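Workshop notebook, July, puzzle bench

Started 9.15. Carried on with the ring puzzles for the Flerstead order. Two types on the bench today, the plain horseshoe pair from Clarnero and the ring-and-bar ones from Corrigan. Quang Cao had the horseshoes done before lunch, so most of this is about the Corrigan type.

Wire as delivered is still a bit greasy. Wiped each one down with a dry cloth, then a second cloth with a drop of spirit on it. Don't soak them. The last lot we soaked came up spotted by the next morning and had to be polished again.

Checked every split ring for a raised end by running it round a bit of old tights. Anything that snags goes in the left tray for the fine file. 3 in the left tray so far, all from the same bag. The rest of that bag is fine but I have marked it anyway.

Bar edges: 700 paper first, then 900, both used wet, strokes along the length. Going across leaves lines that show up as soon as there is a window behind you. Quang thinks we could skip the 700 on the newer bars. Tried it on one and could still feel the edge with a thumbnail, so carrying on with both for now.

Faludent wax on the moving rings only, very thin. Too much and they stick to each other and the solver thinks that is part of the puzzle.

Storage – hang them singly. When they are tipped into a tub together the key rings catch in each other and it takes longer to part them than it did to clean them. Hooks on the back of the door will do until the rack is up.

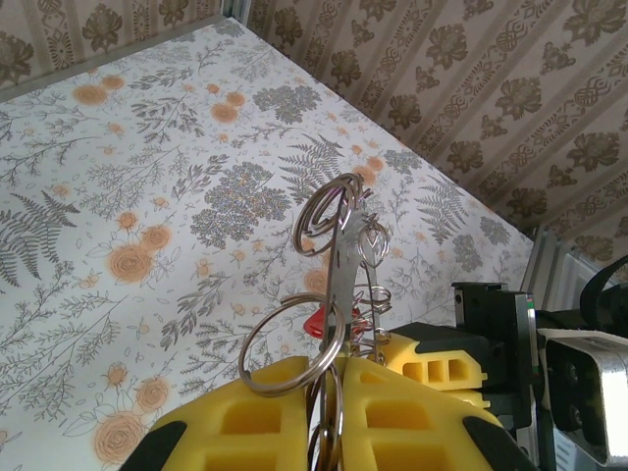

Should a ring be opened with pliers if it won't come off the bar?

Leave the pliers alone and work back to the last position where everything moved freely. A split ring that has been forced never closes flat again, and then it has to be replaced.

Stopped at 4.40. To do: more cloths, write out the solution card for the Corrigan type, ask Clarnero about the missing 2 horseshoes.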